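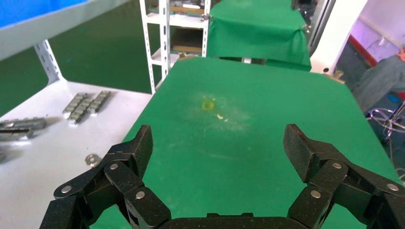
Aivar Grigaitė
Robot teacher (operator, second group) at Seresholm

March 28, 2022

My mother asked me again on the phone what I do at work, and again I answered badly. I said "I show a robot how to pick things up." She asked if the robot says thank you. So I promised to write it down in a proper way, first here in English, because my colleagues also want to read it, and later in our language for her.

The work goes like this. I sit at the station and I hold a handle which has a trigger. When I move my hand, the arm moves. When I press the trigger, the two fingers close. Everything is recorded, the movement and also the view from the small camera near the fingers. One recording from start to end we call a demonstration. For the present task we need 400 of them from our group, and I am not the fastest.

The task is easy to explain: take a part from the white shelf on the left, bring it over to the green mat, put it down there, go back to the start position with open fingers. A child of four could do this with eyes half closed. With the arm it took me three days until I could do it without stopping in the middle to think.

The hardest thing for me was the depth. I look at the screen and I believe that the fingers are at the part, but they are still too high, or they are already too low and push against the shelf. Wiebke Baumgart, who trained me, told me to stop looking at the part and to look at the fingertips instead. I didn't believe her for one whole morning. Then I tried it, and my work became better before lunch. I didn't tell her this until the week after.

The gray metal parts with the ridges are my least favorite. If you hold them across the ridges, one pad can rest on a high place and the other pad on a low place, and the part turns a little when you lift. It is better to come in along the side and close slowly. Also they lie at an angle, so I must turn the wrist first, and my own wrist doesn't like to turn so far. In the evening I feel it when I open a jar.

Another thing I had to learn is that a beautiful demonstration is not always a useful one. In the beginning I wanted every movement to be perfect, always the same path, like handwriting in school. Wiebke looked at 20 of my recordings and said they are all one recording. The robot should see the part lying in different ways, and it should see a small mistake and how a person repairs it. If I miss the part, I don't throw the recording away. I go up a little, I correct, I take it again. But if I drop the part on the floor, it is finished and I mark it as failed.

What I still do wrong is the speed. After lunch I am slow, and near the end of the day I am too quick. In the recordings you can see very clearly in which hour I was hungry. We have now a rule of 12 demonstrations and then a short break, and I like this rule, although I complained when it came.

The green mat has got many scuffs and some whitish dust in the middle. I wanted to wipe it last week and was told to please leave it, real tables are also dirty. For a person who was raised by my mother this is difficult.

My cousin works at Podura and there they teach the arm by hand. They take hold of it, pull it to the right place and press a button to save the position. I tried it once when I visited. It feels more natural, you have the weight of the arm in your hands, but my shoulders were tired very soon and your own body is always in the way of what you want to see. I prefer my chair.

Next week we start with the small washers. Wiebke has practiced already and she says I should cut my fingernails and sleep well. I think the first advice was a joke, but I will do both.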